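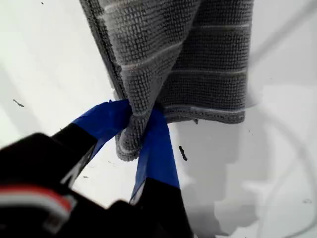
2022-03-16
Reading time: 3 min

Dye bath notes, second attempt at the gray on Ullness cotton. Siu-fong Lam set up the pots and I did the weighing and the log.

The first attempt came out too blue. We had used the iron at full strength and left the yarn in overnight, and the skeins we pulled in the morning felt harsh. Siu-fong thought the tannin was the problem. I still think it was the iron, but we changed both, so this entry won't settle it.

Yarn: Ullness unbleached, two-ply, 667 g dry weight across all skeins. Scoured yesterday with soda ash and a little dish soap. The scour water came out the color of weak tea. Rinsed until clear, then kept damp in a bucket with the lid on.

Tannin: gallnut extract from Fleury, the old tin. The new tin is a paler powder and I don't want to mix them until we have run a test skein from each. Dissolved in hot water, stirred in, yarn held under with the perforated plate. Left for two hours with the heat off.

Iron: ferrous sulfate, half what we used last time, in a separate pot. We dipped the skeins in turn and kept them moving. The color starts coming right away and it is easy to get streaks where the ties are too tight. I retied most of them looser before the dip. One skein near the end got caught under the plate and has a light patch as wide as my thumb. It can go to the sample box.

Dip time was 5 minutes for the main lot. Siu-fong held one skein back and gave it double. Wet, I could hardly tell them apart. Will compare when dry.

Rinse took longer than planned. The hose on the left sink still leaks at the clamp and the pressure drops when the washer is filling upstairs. Need a new clamp. I wrote this in the last entry too.

Weights after drying go here: 

Main lot — to fill in
Double dip — to fill in

We use cookies to remember your settings on this site. Accept / Manage

For the Lindora order we need 745 g of finished gray, so this lot doesn't cover it even if we lose nothing. That means a third bath, and matching it. Siu-fong suggests dyeing the rest with the same stock of iron solution while it is fresh. I'd rather make it up new each time and write the numbers down properly. The solution goes rusty in the jar after a day or two and then the strength is anybody's guess.

Lindora want the pale stripe left undyed. Good, one less thing to match. The undyed yarn should get the same scour as the rest or it will shrink differently in the first wash. We saw that on the Faltemura runner, where the white bands pulled in and the edges went wavy.

Set on the loom if the gray is right: 220 ends, plain weave for the sample, then decide. Reed is still on the other loom with the Faltemura warp and that won't be off until April unless someone gives it a few evenings.

To do:
- hose clamp
- test skeins, old tin and new tin
- wash test on the double dip skein, hot, with ordinary detergent
- label the iron pot on the lid as well as the side
- order more pH strips, two left in the drawer

Siu-fong has the key to the chemical cupboard until the next bath.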